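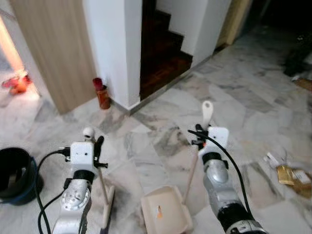
Brush and long-handled pan on the marble, June.

Morning, before coffee. Went back to the floor today and I'm so glad I did, because the new pan is a joy! Long handle, cream plastic scoop, a hole in the top of the grip so it can finally hang on the hook by the sink. Hermine got it from Bachmann along with the little wooden-backed brush, and the two suit each other far better than the old pair from Laketen ever did.

Test as before: weigh out 200 g of dry sand, scatter, sweep, weigh what ends up in the pan. First pass left a thin line of grit along the lip, as usual. Second pass with the brush held low and short strokes, and only 19 g unaccounted for. Best yet on marble!

The tiles are still the hard part (lovely to look at, awful to read). They're laid at all sorts of angles, and between the grey veins and the shine I kept missing grit until I crouched down and looked across the floor towards the light. Do that first next time.

Things to try:
- pan flat before the first stroke, then leave it alone
- sweep along the joints where possible
- coarse sand from the Zimden bag, roughly 700 g left in it
- same again with flour, if Ambros will let me

Ambros thinks the bristles are too stiff for flour and wants the softer head. I'd like to see this one fail first. Brush knocked out and put back in the blue crate, sand tin needs refilling.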